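Filed under: Home Builds > Hand-Held Grippers > Set-up

4. First cloth session with two grippers

This section assumes the Koltport grippers have been assembled and charged as in Section 3.

1. Spread one cloth on a bed or other soft surface. A plain color that stands out from the bedspread is easiest to check later.
2. Switch on both grippers and wait 30 seconds.
3. Read the number on each label and enter it in the Jimico session log. Do not swap units between hands once logged.
4. Open and close each pair of fingers two times. 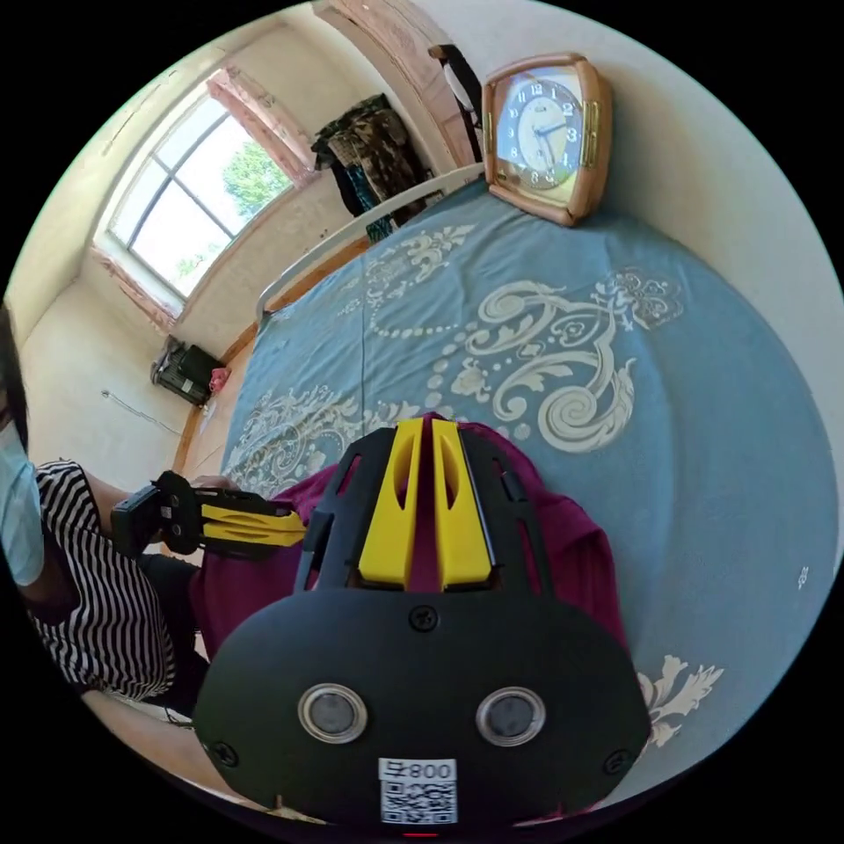 Figure 4-2. Grippers at the cloth, unit 008 in the foreground.

5. Bring both sets of fingers to the cloth. Keep the QR label uncovered.
6. Fold slowly, one edge at a time. Stop the recording before setting either gripper down.

NOTE: Daylight from a window is sufficient — avoid direct sun on the cloth.

CAUTION: Do not tighten the housing screws while the unit is on. Keep fingertips clear of the yellow fingers as they close.

7. After 50 folds, check the fingers for play. If they shift sideways, repeat Section 3.

Related sections
Replacing the fingers
Exporting a Jimico log
Pinheiro charging dock: wiring
Error 478

Get Vundness build notes by email. Unsubscribe at any time.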